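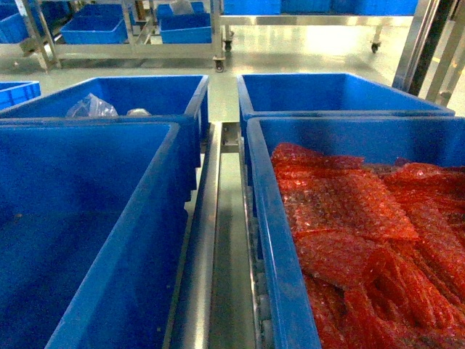 Hi Flurina,

Quick one for July, mostly about the gripper trials at Rondville. We're through both rounds now and I'm pretty happy (tired, but happy!).

The bubble pouches were the big worry, as you know. With the two-finger gripper Tímea Hegedűs and I ran 200 picks and it kept pinching a corner and dragging the neighbor along with it. We swapped to the Brumero suction head with the softer cups and did a much longer run, 2,499 attempts, and the double picks dropped to 9. Nine! The folded and rolled pouches are still slower than the flat ones, and I don't have a good fix for that yet.

Clear bags are the sore spot. The wrist camera loses them against the blue bins when the overhead lights bounce, so I tried the Clulska camera up high instead. Better in the mornings, not great after 3 p.m. I'd like to try a polarizing filter before we spend real money.

Spending is fine. The filter and spare cups come to $1,128, and I'd like your okay on that before I order. Next month is the controller comparison, and the Cáceres team wants our logs when it's done, so I'm cleaning those up now.

Call me if anything looks odd.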